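2 Mar 2025, Skavo sim notebook

Patio world again. Planner branch rebased onto main this morning, conflicts only in the collision config, as is traditional.

Goal for today: stop the grasp planner from treating foliage as masonry. Osman (perception node, not the dog) still wraps every plant in one convex hull, so the palm comes out as a green boulder and anything near the agave is declared off limits. Ran the old settings first for a baseline. 284 planning requests, and far too many came back "start state in collision" with the hand out over open concrete. 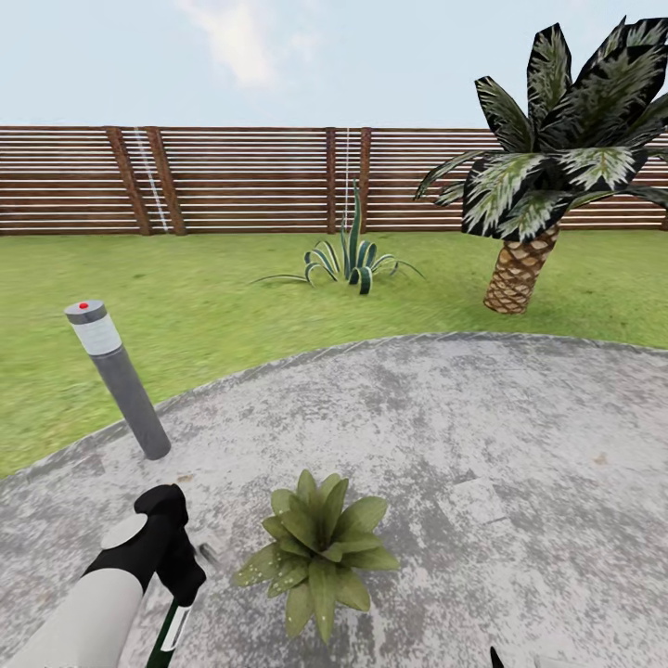 Switched to alpha shapes with per-leaf pruning. Planning got faster, segmentation got slower, and the total came out where it started, nearly 483 ms per cycle. I have moved the problem one process to the left. Will call it a refactor.

Other things found on the way:

The fence gaps read as infinite depth. Ditovis fills them with the mean of whatever is next to them, and in the upper rows that means sky. Clamped max range to 8 m and the phantom slats went away. The clamp is hardcoded and I have left a TODO, to join its many relatives.

Attached objects finally stay in the planning scene after a grasp. The touch_links list had the left finger in it twice and the palm zero times. This bug has been in since September and I reviewed the commit myself - approved with a thumbs up.

Two-arm config next. Self-collision matrix regenerated, both wrists close together in front, no complaints from the checker, which makes me suspicious of the checker.
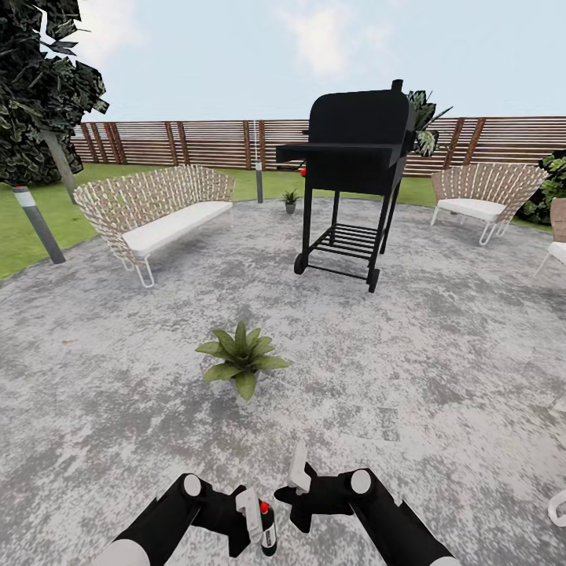

Both arms in the patio world, spray can in the left gripper, right gripper open.

To do: rerun the baseline seeds on the Ballalska machine with the clamp on. Make the clamp a parameter. Ask why the bollard lights are tagged as "person" in the label map.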